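kitchen-booth-set2 / README

Purchasing notes and data card, kept in one file so they stop drifting apart. Maintained by Shona Munro. Budget lines by Sandra Wainwright, ask her before changing any figure.

Last edit April 8, 2026

What's in the folder
- episodes/ 287 demos, hand-held gripper, tabletop kitchen tasks
- costs.csv everything bought for set 2, incl. VAT
- wishlist.csv set 3, not approved yet
- calib/ one file per gripper, don't mix them up

Spend so far
Total for set 2 came to £3,759. Most of that is grippers and spare fingers. Booth was cheap: black cloth, clips, the letters. Appliances and crockery all second hand or from the supermarket, one line in costs.csv called "props". Prusteo quoted for a proper framed booth in February, too dear, quote is in the shared drive if anyone wants to reopen it.

Columns in costs.csv: item, supplier, qty, unit_gbp, delivery_gbp, ordered_by, arrived. Blank "arrived" means chase it. Delivery is kept seperate so we can compare suppliers properly.

Booth layout to copy for the second site (Irkodberg). Same table height please, same black all round. Order cloth with spare width, ours is a bit tight at one corner and the wall shows through low down at the seam.

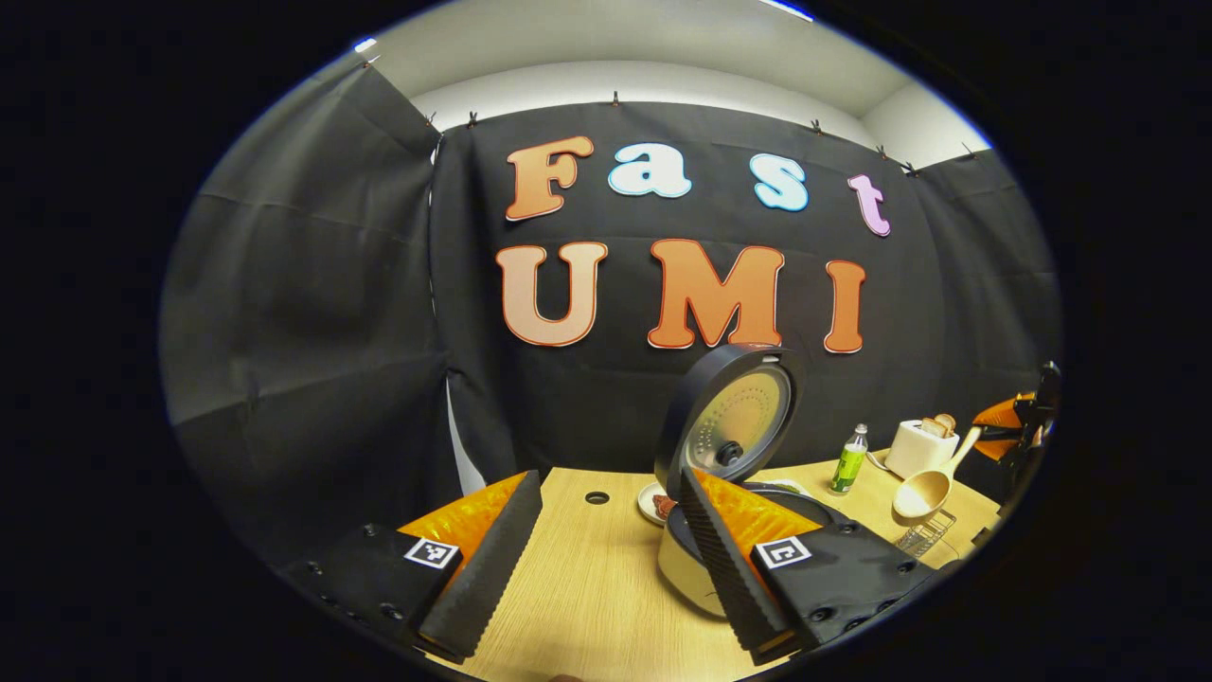 Booth from the hand-held gripper, rice cooker open, toaster to the right.

Things to price for Irkodberg
- black cloth, back and both sides. Heavier than ours if the budget allows, ours creases
- small metal clips, 8 along the top is what we have now. Get a bag
- table, pale wood top
- rice cooker, flip lid, light body. Any make, but write the model in costs.csv
- toaster, white
- wooden ladle, wire rack, small white plates
- printed markers for the fingers, two per gripper plus a spare set
- grip pads, black ridged. These are the consumable, budget for them monthly

Lead times
Alhassan do the printed finger parts, 13 working days last order. Vakon for cameras and cables, quicker but minimum order applies. Don't split a Vakon order, we paid delivery twice last time.

Open questions
Do we buy a second rice cooker as a spare? Sandra says no until set 3 is signed off. Shona says yes, lid hinge gets opened all day. Undecided.
Storage: over 8 TB if set 3 goes ahead at full size, not in the budget at all yet. Needs a line.
Insurance on kit moved between sites, not asked.

Known gaps in the data
Prop positions aren't logged, only the video. Food items change between sessions and there is no lable for which one was used. Lighting is whatever the ceiling gives. A few episodes have the wrong calib file attached, listed in calib/README, don't train on those untill fixed.

Use
Internal only for now. Licence to be agreed before anything goes to Irkodberg. Cost questions to Sandra, everything else to Shona.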